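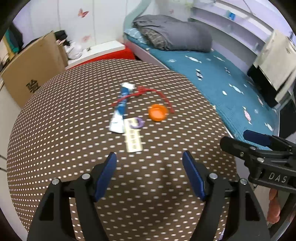
How to clear a bedroom table of small stuff

Every bedroom has one flat surface that turns into a museum of things too small to put away. Clearing it takes 2 songs and a bit of nerve.

What you need
A shallow tray, a jar with a lid, a rubbish bag and somewhere to sit. The bed will do, provided you stay upright.

1. Start with anything that belongs in another room. Toothpaste is the usual offender. Walk it to the bathroom now, before you get comfortable.

2. Deal with string. A red string knotted near the cap of a toothpaste tube has a way of taking the neighbours along when you lift it, so undo the knot first. Wind the string around two fingers and tuck in the end.

3. Give each stray lid one chance. Try it on whatever you think it came from. If it doesn't fit, it goes in the jar until October, and after that it goes in the bin without a speech.

4. Rings, beads and other tiny colourful bits go in the tray. Lift cards and labels carefully, as small things like to sit half on top of them and then roll under the bed.

5. Read the cards. Keep the ones you'd miss. My neighbour Nanna Ladefoged kept a Hafstein warranty card for a kettle she'd given away, and defended it for years.

6. Pull the tablecloth straight and shake it outside. A dotted fabric hides crumbs beautifully, so shake it even if it looks clean.

7. Put the tray back, and only the tray. Mine is a 300 mm Movitz one, which holds a ring, some string and very little ambition.

If the bed is within arm's reach, don't park anything on the blanket "for a minute". You'll find it with your foot at bedtime.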